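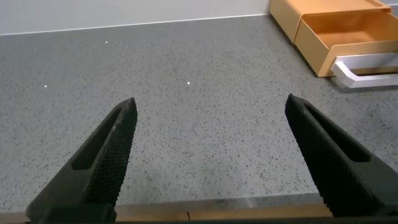 I've had the Jedow starter kit from Tarnden on my kitchen counter for a month now, and enough of you wrote in after the April issue asking about it that I'm giving it the top spot this time.

Quick rundown for new readers. The Jedow is a small tabletop arm sold to schools, hobby shops and people like me who have run out of excuses. The arm itself is 2,665 dollars. The piece I want to talk about is the add-on hand, which Tarnden sells for another 149, and it comes with two slotted black fingers and a little camera that sits at the wrist. You can buy the arm without it, but I can't think why you would (unless you already own a gripper you love, in which case you're further along than me).

Setup took me one evening and a good part of the next morning. The arm clamps down fine and the cable is long enough, hooray, but the manual skips straight from "attach the hand" to "begin recording" and leaves out the bit where you have to tell the software which hand you bought. I sat there for ages with a gripper that would only open. Birdie Calloway, who many of you know from the Whitfield club, had the same trouble and found the setting two menus down under Tools. Go there first!

My test job has been drawers. I picked it because it sounds easy and it's a wonderful way to feel humbled. You steer the arm by hand, pull the drawer open, push it shut, and the software saves each run so the arm can have a go by itself later. Tarnden suggests 30 runs before you let it try. I did 30, and its first attempt sailed right past the handle and stopped in midair, looking very sure of itself. I did another batch, this time moving the organizer a little between runs, and it got a lot better. Demetrius tells me I should have been moving it from the start. Yes, thank you, Demetrius.

The fingers are what sold me. They have a rough crosshatch texture on them, and I've had far fewer slips than I did with the smooth ones on my old Esix kit. They're also narrow at the tips, so you can get in behind a handle without shoving the whole thing across the counter. Swapping them takes 4 screws and the small driver in the box — don't lose that driver, the size is odd and I've already had to hunt for mine under the fridge.

Things I'd grumble about: the software wants to update every single time I open it, and the wrist camera gets fussy in the evening when I only have the stove light on. I moved my sessions to mornings and the results picked up. There's also no carrying case, and for this kind of money I'd have liked one, even a cheap one.

Support has been great, though. I wrote in about the menu business and got a reply from Wendell Okafor the same afternoon, with the steps typed out and a promise to fix that page of the manual.

Would I buy it again? Yes, with the add-on hand, and I'd clear a weekend for it. If you want to try before you spend, Myrtle Blackwood has a Jedow set up at the Whitfield workshop and is happy to let people drive it for a while. Drop me a line and I'll pass your name along.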